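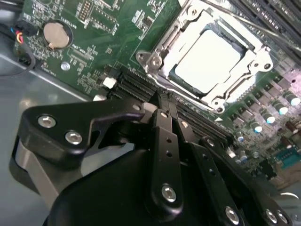 Ticket: Planning tool prices the wrong finger set, and I need to know what to buy before the budget closes
Opened by: Yatziri Mendoza, Leltberg board recovery
Opened: April 2022
Product: Stetell cell planner, purchasing module
Status: Solved, one item left open

Hi all, me again! I'm trying to put together an order for a second teardown cell and the planner keeps changing my fingers. I pick the long perforated ones, I save, I reopen the plan, and it has swapped in the short wide set and a different price. The short set is no good to us. Our work goes down between the slotted connectors on old motherboards, with the processor socket right above and a row of can capacitors off to the right, and the two finger tips come in very close together there. Wide fingers would be into the plastic latches on the connectors before they got anywhere near the board. So this isn't me being picky about catalog numbers, I really can't sign off on the order the way it prints.

What I have in the plan right now: one arm, one gripper body, one finger set, the mounting plate and bracket, a tray fixture, and a pack of spare bolts. Cables are on a separate sheet (long story, our finance people want anything that wears out kept apart from anything that gets a sticker).

What I tried before writing:

Deleted the finger line and added it again. Came back short and wide.

Made a brand new plan with nothing but the gripper body and the fingers. This one saved fine! Which got my hopes up, and then I added the tray fixture and the fingers flipped again.

Logged out, different browser, coworker's laptop. Same thing each time.

Changed the tray fixture from the deep one to the flat one. Fingers stayed put. So it's something to do with the deep tray, I think, but we need the deep one. Plenty of our boards are still sitting in their metal cases when they get to the cell and the flat tray won't hold a case.

The money side, so you can see why I'm fussing: the long fingers are 400 dollars a set on our price list and the planner total only goes over our limit with the wrong set in it. My manager looks at the total, sees red, and sends it back.

Reply from Akbulut support desk

Hi Yatziri, thanks for trying the two trays, that saved us a step. Could you open the plan, go to Workpiece, and tell us what is in the field called clearance height? Also which price list shows at the bottom of the page.

Reply from Yatziri Mendoza

Clearance height says 30 millimeters. I didn't put that there, or if I did I don't remember doing it. Price list says February. Should that be newer by now?

I went and measured while I was at it. With a board lying in its case the tallest thing near the pick spots is 61 millimeters up from the tray floor, counting the case wall. I took that at the side where the wires come off the board edge, the thin red and blue and black ones, and I'd like some room over that too — those loose bundles are what we snag on most.

Reply from Akbulut support desk

There it is. When the deep tray is added, the planner fills in 30 as a default clearance, and then a rule decides that long fingers aren't needed and replaces them with the cheaper-to-stock wide set. It should ask first and it doesn't. Please enter your own number, tick "keep my value," and then add the fingers last. For the price list, click Refresh next to the date. Old plans hold on to whichever list they were started with.

Reply from Yatziri Mendoza

Okay, did it in that order. Entered 61, ticked the box, refreshed the list, added the fingers last. Saved, closed, reopened, and they stayed! Closed it and reopened it again just to be mean to it. Still there.

Total is lower too, and the page went from red to plain. I sent the PDF upstairs before lunch.

Couple of other things that came up while I was in there, tell me if they need their own tickets:

The spare bolt line doesn't say which bolts. We use hex socket ones on the plate and the fingers, and "bolt pack, assorted" tells my buyer nothing. Could the size show up on the printed order?

Shipping. Plivton quoted me a freight charge of more than 500 dollars if the tray fixture ships by itself, and a lot less if it rides with the arm. The planner puts them on two deliveries and I can't find a way to merge them. I've typed a note in the comments box for now, but I have no idea who reads the comments box.

Can I copy this plan for next year? We may want a third cell and I don't want to go through the finger thing again.

Reply from Akbulut support desk

Bolt sizes: under Print options, turn on "full part text." Copying: yes, use Duplicate, and your clearance value goes along with it. Do refresh the price list on the copy. Merging deliveries isn't possible from your side, so we've passed that to the order team, who do read the comments box. We'll keep that piece open until they've confirmed one shipment.

Reply from Yatziri Mendoza

Full part text works, thank you! Leave the shipping one open then and I'll hold the purchase order until I hear back.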